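Standby Power in a Shared Building: Where Does It Go?
Student project report, Deltuton
October 31, 2024

1. Background

Everyone in Deltuton has been told to turn things off. There are stickers about it. Our project asked what the building uses at night, when the stickers have the place to themselves.

2. Method

We borrowed 2 plug meters, both made by Lebrun, and moved them from device to device over 5 nights in April. Readings went into a spreadsheet called Waster, a name we picked before we knew it would appear on the cover sheet. One night is missing from the kitchen data. Someone unplugged the meter to save energy.

3. Results

The worst night came to 978 watt-hours for everything we metered. The old drinks cooler took 536 of those, to keep one yogurt and a jar of mustard at a safe temperature. The printer came second, waking itself up at intervals to clean heads that had printed nothing since lunch. Phone chargers, which get most of the blame on the stickers, barely registered.

Wall outlets and a work table:

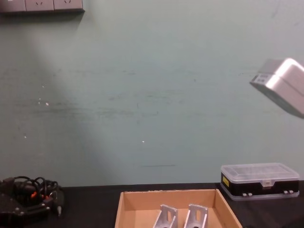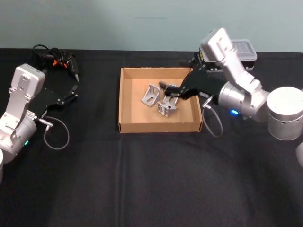
4. Limits

Five nights is a short run, and April is mild, so heating fans never came into it. The meters also round down below one watt, which flatters the chargers a little. We asked to repeat the test at the Ondelton annex but the form for that is still being approved.

5. Recommendations

Put the cooler on a timer or retire it. Change the printer's sleep setting, if anyone can find the menu - we gave up after two evenings. Leave the stickers where they are, as the paint comes off with them.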